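Dividing Up the Household After a Separation: Practical Tips

Posted Dec 23, 2021 by Gintarė Lapiņa

Sorting a shared home into two is slow work, and it goes better if you start before anyone books a van. Go through one room at a time and write down anything worth more than a few pounds. Leave the kitchen until last. You will both need it until moving day.

Use three headings on the list: yours, mine and to be agreed. Photograph the bigger items and keep the pictures with the list. If your solicitor has asked for a statement of household contents, a copy of this will usually save some letters.

Small things cause more trouble than sofas. Cutlery, chargers, spare bulbs and tools can go into plastic bins, one for each person, with the name on masking tape. Tape peels off cleanly and the bin can be used again.

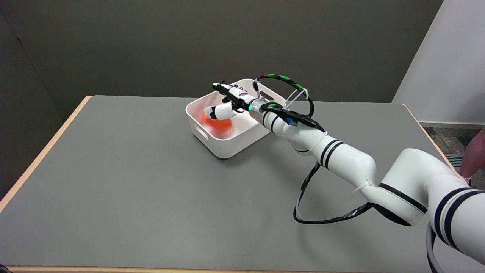
A white plastic storage bin on a grey tabletop.

Papers need their own box. Keep originals of birth certificates, the marriage certificate and the tenancy or mortgage papers together until you have both made copies. Around 51 sheets fit in an ordinary card folder before it starts to bulge.

For children's things, buy a second set of the cheap items — toothbrushes, pyjamas, wellies — and let the favourite toys travel. A bag by the door at each house is enough.

Read the gas and electricity meters on the day one of you leaves, and write the figures on the back of the list. Change the name on the accounts the same week.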